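Household Products and Packaging, Unit 4: Refill and Reuse
Handout prepared by Dorin Onu

Please read this before the seminar and bring your notes from Unit 3.

Last time we discussed why people buy a product in a small bottle when the larger pack is cheaper per liter. Today we look at refilling, first at home and then in the shop.

In April the students of the Rodport course made a small survey. They asked 157 households if they refill their liquid soap at home. 16 said they always do it, and the other 141 said sometimes or never. The most common answer for "why not" was that the refill pack is hard to find. Price came only second – this surprised most of the group. 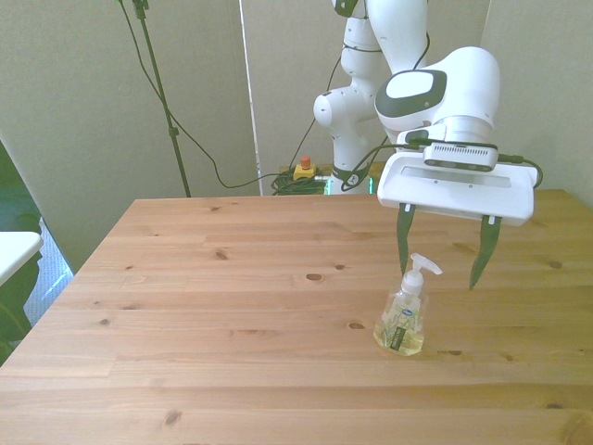
A second point is the pump. In many households the pump fails before the bottle does, and then the whole thing goes to the bin. Olteanu (see the reading list) calls this "the weakest part problem". She suggests that pumps should be sold separately and in one common size.

Shop refill stations are a different case. The Flornow station served over 1,000 customers in its first season, but many of them came only once. Think about what could bring a customer back: distance, opening hours, a deposit on the container.

Terms to know: refill rate, deposit, return trip, concentrate.

For the seminar: write half a page on one product in your own kitchen or bathroom. Say who decides when it is replaced, and what happens with the old container. Bring it on paper, please.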